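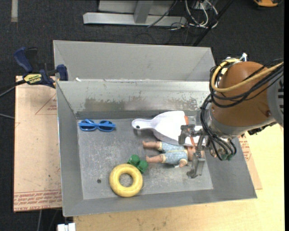

Blue sunglasses, a doll and a yellow ring, among other things.

The Namircombe Letter

The letter said that Everett Pruitt had inherited a lake.

He read it standing up, the way he read everything from people who wanted his signature. It was on thick cream paper, and he distrusted thick paper. It had come from a firm called Bayram, and it said that a great-aunt on his mother's side had left him the whole of Namircombe Water, with its bed, its banks and its fish.

"You can't leave somebody a lake," he told the phone.

"People do," said Beril Bozkurt, whose name was at the bottom of the letter. She sounded as if she was eating lunch. "Have you been up there?"

"I've never heard of it."

"It's nice in April."

"And what does it cost me?"

She put down whatever she was eating. "There's a filing fee. Thirty dollars."

There it was. Everett had sold used cars for most of his life, and he knew the sound of a small number being set down gently in front of a big one. He asked what came after the thirty dollars. She said nothing came after it. He asked about taxes, and she said the aunt had paid ahead. He asked who else wanted the place, and she said no one had called.

"Then it's no good," said Everett.

He drove up anyway, to catch them at it. It took him 6 hours, the last one on gravel, and he spent a good part of it rehearsing what he would say when the road ended at a gravel pit or a trailer park. At the store in Skisto he bought a coffee and asked the boy at the register whether there was a lake nearby.

"Namircombe? Sure. Left at the church."

"You've seen it yourself?"

The boy looked at him. "I learned to swim in it."

They could have paid the boy. Everett wrote down the name of the store.

Left at the church there was a gate, and past the gate a track, and at the end of the track Beril Bozkurt was leaning on a green station wagon in rubber boots. She was older than her voice. Behind her was a great deal of water. It ran back between two hills and bent out of sight, and a wind was going over it in patches.

"Well?" she said.

"How deep is it?"

"I have no idea."

"So it could be a foot deep. It could be a flooded field."

She picked a long branch out of the weeds and gave it to him. He walked out on the dock, which he tested at every board, and pushed the branch down until his sleeve was wet to the elbow. It didn't touch anything. He tried the other side. Then he lay down on his stomach in his good coat and tried again with his whole arm.

"What did she want with it?" he asked, still lying there.

"Your aunt? She sat on that dock, mostly. She said your side of the family would think it was a trick."

"She never met me."

"She met your mother."

Everett got up and brushed at his coat. A fish came up a little way out and left a ring on the water, and he watched the ring until it reached the reeds. He supposed you could stock a lake the night before.

"I'm not paying by card," he said.

"Cash is fine."

He counted it out on the hood of the station wagon, twice, and asked her for a receipt.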